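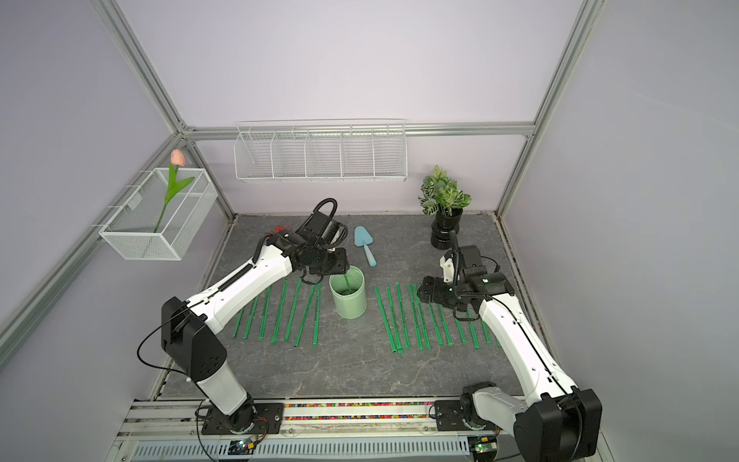
The potting corner: hanging baskets up on the rails, bucket in the middle, plant at the back.

Indoor Potting Without the Mess: My Best Tips

Filed under: Plants, Small Spaces, Storage
4 comments

I used to do all my potting on the kitchen worktop with a bin bag spread over it, and I was finding compost in the toaster for days afterwards. So last December I decided the plants were going to have a proper corner of their own, and I've been fiddling with it ever since. A few of you asked how I keep things off the table when there's so little of it, so I've written down everything I do, including the bits I got wrong.

Get things up off the table

If you only do one thing, do this. A potting surface fills up at a terrifying rate (labels, string, that one glove) and before you know it you're repotting something on a patch the size of a saucer. I hang whatever I can from the rails. The long white wire basket goes on the back one, and it has upright partitions that split it into five sections. I love a basket with sections! Without them everything slides down to one end and knots itself together.

I try to give each section one job and stick to it. Seed packets in one, plant labels and a pencil in the next, then ties, then scissors, then a section for odds and ends that I'm allowed to be messy with. When I want to have a good sort through I empty the whole basket first and start again from nothing, because otherwise I just shuffle the same rubbish along.

The side basket is white mesh and hangs by thin hooks. It's got a divider too, and I put tall things in there. Check your hooks before you load anything heavy. Give the basket a gentle pull downwards and a wiggle, and if the hooks shift, either move it or keep it for light stuff. I once put a full bottle of plant feed in a basket on flimsy hooks and I'd rather not talk about the carpet.

One warning about wire and mesh: small things fall through, and long thin things poke through. A stem or a cane will find a gap at the bottom and stick out where you can catch your sleeve on it. A bit of card cut to fit the bottom sorts it out in two minutes. I use the backs of old notepads.

A fake flower is allowed

I know, I know. But I keep a peachy pink artificial tulip in the side basket and it cheers me up every time I look over. Real tulips in a vase last me nearly a week if I'm lucky, and this one just gets on with it.

They do get dusty, mind. Mine gets a swish in a bowl of lukewarm water with the tiniest drop of washing-up liquid, then a rinse, then I hang it upside down over the bath to drip. Test a hidden leaf first if you've not washed yours before, as some of the cheaper ones let their colour go. For a quick tidy between washes, a soft make-up brush gets right in between the petals. And if the leaves have gone flat from being squashed in a drawer, hold them over the steam from the kettle for a moment (not too close) and ease them back into shape with your fingers.

The bucket does half the work

My favourite bit of kit is a plain bucket, pale green, nothing special. It sits in the middle of the table and I do all my mixing in it. Compost in first, then grit or perlite, then a little water, and turn it over with your hands until it's all one colour. Much less mess than mixing in the bag, and you can see how much you've made.

For houseplants in smallish pots I fill it to about a third. Any more and it comes over the side the second you get enthusiastic. It's handy for knocking out a rootball as well: hold the plant on its side just inside the bucket, tap the pot, and all the loose stuff drops where you want it.

Do look a bucket over for holes before you use it for water. Mine has a little one near the top on the inside, so I keep the water level well below that. Up there it makes no odds for compost.

When you've finished, tip out the leftovers and let the bucket dry before you brush it. Dry compost comes away in one go, whereas wet compost just smears round and round.

Small tools for small pots

People laugh at my trowel. It's a toy one, light blue with a see-through sort of handle, and it is absolutely the right size for houseplants. A proper garden trowel is hopeless in a small pot, you end up chopping the roots and flinging soil at the wall. A toy trowel slips down the side of the rootball and drops the compost just where it's needed.

It won't do for digging a border, obviously, and I wouldn't lever anything with it. If you can't find one, an old dessertspoon is nearly as good. I bought a very smart little set from Andberg once and the scoop was too wide for anything I own. It's lovely for flour.

Put the trowel back in the same place every time you set it down. I lay mine by the plant with the blade pointing away from me, then I can pick it up by the handle without looking.

Choosing a surface you can wipe

Mine is dark grey with a marble pattern and thin pale veins, and I'd choose a dark patterned top again tomorrow. It's very forgiving of crumbs of soil. The catch is that you can miss a bit, so I always wipe it twice, once with a dry brush and dustpan and once with a damp cloth. Dry first! If you go straight in with the wet cloth you make mud.

Water rings show up more on dark tops, so dry off any you spot straight away. Pots with a rough base want something soft underneath. I stuck felt pads on a few of mine, the kind that go on chair legs. I got a sheet of them from Akmont, 12 to the sheet, and they've stayed put so far.

Looking after leafy plants in a fancy pot

The plant at the back has green leaves with white veins and pale edges, and it lives in a glossy black pot with a cup-shaped top and a tiered bottom half. Glossy pots are gorgeous and they show every single fingerprint. A barely damp microfibre cloth and then a dry one is all they need. Skip the polish, it grabs the dust.

Tiered pots gather dust on every ledge as well, and I go round those with an old toothbrush.

With any decorative pot, find out if there's a drainage hole before you plant straight into it. If there isn't, keep the plant in its plastic pot and drop that inside. Then you can lift it out to water it and let it drain properly in the sink. I give a plant that size 200 ml at a time and check the top of the compost with my finger before giving it any more. Yours might be thirstier, so do go by the finger.

Leaves with pale edges like good light but can scorch in strong sun, so I turn the pot a little whenever I water. Dust the leaves too, with one hand underneath to support them. I tried a leaf shine spray from Pavus ages ago and went straight back to plain water.

Keep it tidy in five minutes

I tidy at the end of every potting session, before I sit down with a cup of tea, or it doesn't happen. Leftover mix goes back in a lidded tub. Labels and ties go back up in their sections. Then the brush, the cloth, and the bucket left somewhere to dry.

Once a month I take the baskets down and give them a wash in the bath. Wire ones dry best stood on end on a towel. Mesh ones hold water in every tiny gap, so give them a good shake over the tub first (or outside, if you've got an outside).

I'm putting together a post on taking cuttings next, and I still need to try the hanging label holder that one of you recommended. If you've got a good way of stopping string from unravelling inside a wire basket, please tell me in the comments — I've tried a bulldog clip and it keeps pinging off.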